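Aménagement des postes de travail, séance 5
Rangement des bureaux et gestion des câbles : notes de cours

Lecture à faire avant la séance : la fiche Nemex sur le « bureau dégagé », pages distribuées samedi. Lisez-la avec méfiance. Elle annonce 13 minutes gagnées par jour et par personne, sans dire comment on les a mesurées. Ryan Bloxham a demandé les données au printemps, il attend toujours.

1. Ce que promet la méthode
Surface vide le soir, un objet une place, câbles sous le plateau. Le premier point se vérifie facilement. Le troisième suppose des goulottes, et le devis Clegg pour la salle 401 montait à 2 039 euros hors pose. Je laisse chacun juger.

2. Ce qu'on constate
On dégage un plateau en déplaçant les choses ailleurs : sur le bureau du fond, ou par terre. Adesuwa Effiong parle de « rangement par gravité ». Les câbles finissent sur la moquette, où l'on passe l'aspirateur une fois sur trois. Un routeur noir à plat au milieu de la table, un bâton de colle à côté, un clavier d'ordinateur portable derrière : peu d'objets, et pourtant la question des fils reste entière.

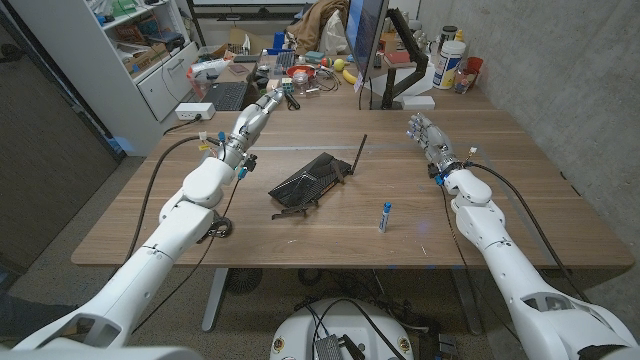 3. Critères à retenir pour l'exercice
Notez séparément le plateau, le sol et les meubles voisins. Une note globale cache tout, et c'est bien pour cela que les fournisseurs l'aiment. Pour le sol, relevez ce qui gêne le passage des pieds et d'une chaise.

À rendre : une page, croquis compris, avec au moins une objection à la fiche Nemex.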